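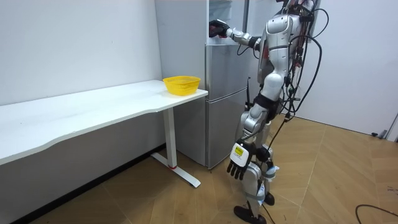 Filed under: Home Tech > Robots & Automation > General Chat

Can a machine do your kitchen yet? (split from the vacuum thread)

mopbucket_9
OK so I've been going round and round with my brother-in-law about this and I want some other opinions. He says we're two years off from a robot that puts the groceries away. I say he's dreaming. I have a Fidlow robot mop and it can't get over the strip between my hallway and my bathroom. It's a strip! It's maybe as thick as a pencil! And I'm supposed to believe the next one is going to know where the eggs go?

Where does everybody else land on this?

tallpaul_garage
With your brother-in-law, mostly. You're comparing a mop that cost you a couple hundred bucks with stuff that has arms, legs and real hands. The fridge is a pretty good test, too. Open door, reach in up high, get your fingers on something without knocking the mustard over. Five years ago the hands were the whole problem and now they have five-figure hands that can hold a grape. I'd say the reaching part is close to solved.

kettle_on
Close to solved in a room with a plain floor and a white wall, sure. Come to my house. My fridge door only opens if you lift it a little, and there is always a pot of something balanced on top of the leftovers. Half of putting groceries away is moving the other stuff first.

mopbucket_9
THIS. My top shelf is basically Tetris.

shiftlead_ron
I'll talk about the shop side because that's where I spend my days. We run a Rebelo arm on a packing line at the Gindthorpe plant, second shift. It has been in since December and it's great at what it does, which is picking one size of carton off one belt. Last week it did 2,033 picks on my shift and fumbled 91 of them. A fumble for us means somebody walks over, clears it and hits reset. Do that math on your kitchen. Do you want to be called in there every time it drops a yogurt?

And that thing is bolted to the floor. Put it on legs and now it can fall down, too.

tallpaul_garage
Ninety-one out of 2,033 is under five percent though. My kids are worse than that with yogurt.

shiftlead_ron
Ha, fair. But your kids clean it up. (Do they?)

tallpaul_garage
They do not.

quietcoyote
Posting from the other side of this: my mom is 84 and can't lift her arms above her shoulders anymore. The freezer is the top half of her fridge, so that's half the fridge she can't use unless I'm over there. I don't need a robot that does the whole kitchen. If something could get a bag of peas down and set it on the counter in under ten minutes, I would take it today, cables hanging off the back and all. You guys are arguing about whether it's as good as a person, and she doesn't have a person there most of the time.

kettle_on
OK that's a good point and I'm sorry about your mom. I do still wonder about something that heavy walking around next to her. Would you be comfortable leaving them alone together?

quietcoyote
Not yet, no. I'd want to see a lot of hours on it first. I'd settle for something that stays parked by the fridge and never walks anywhere.

shiftlead_ron
Now that I could see. Kill the walking and you kill most of my objections — and probably half the price.

mopbucket_9
Has anyone tried the Mukavent thing? It's the countertop arm that's supposed to unload a dishwasher. I keep getting ads for it.

kettle_on
My neighbor has one. It does plates and it does mugs if they're all the same mug. Wine glasses she does herself. She paid 1,000 for it and says she likes it, but I notice she's usually standing right there watching it.

tallpaul_garage
That's how I was with my first dishwasher, to be fair. Had my ear up against the door.

mopbucket_9
Well, my brother-in-law has now read this and wants to bet me a steak dinner. Two years, a robot you can buy, full bag of groceries, freezer stuff in the freezer. I said it has to do the eggs. He's asking if it can be allowed to break one.

shiftlead_ron
Give him the one egg. Take the bet.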